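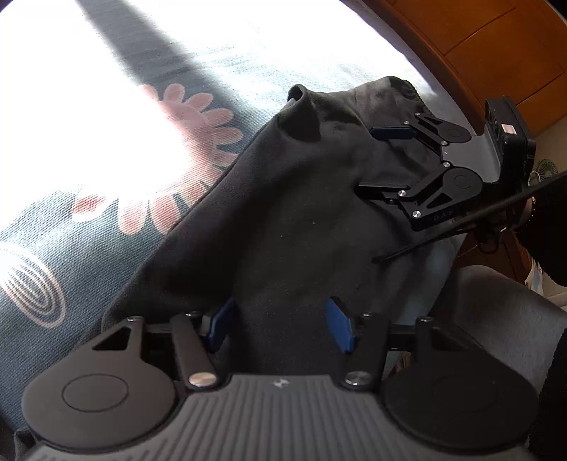 Washing less: speaker notes
Brastgate library, upstairs room, 2021-08-14

Slide 1. Title
Say hello, check the back row can hear. Questions at the end, except on stains, which people can ask as we go.

Slide 2. How I got started
In June I kept a list of everything that went through my machine. It came to 185 items. When I went back over the list, I marked the ones that had a stain or a smell. Most of the sweaters and jeans had neither. They had been worn once and dropped on the floor.

Slide 3. What washing does to cloth
Lint is fiber that used to be part of your clothes. Pass the jar around. Dark cotton loses color at the seams first, then at the cuffs. Heat from the dryer does more harm to elastic than the wash does.

Slide 4. Sorting by wear
Underwear, socks and gym clothes: every time.
T-shirts: every time in summer, use your nose in winter.
Sweaters over a shirt: up to 6 wears.
Jeans: when they're dirty.
Coats: 2 times a year, unless you spill something.
Somebody in Skirstead argued with me about jeans for ten minutes. Move on if that happens.

Slide 5. Airing
Lay the item flat or hang it by a window overnight. Don't put it straight back in a closed closet. Brush wool when it's dry. Smoke takes longer than cooking smells, so give it a second night.

Slide 6. Spot cleaning
Cold water first. Blot from the outside in. A drop of dish soap is fine for grease on cotton. Test silk on an inside seam. Skip the demo if we're running late.

Slide 7. Handout
I printed 100 copies for both dates. The Sekent date is the same talk with the wool section added. Leave the care symbol chart up during questions.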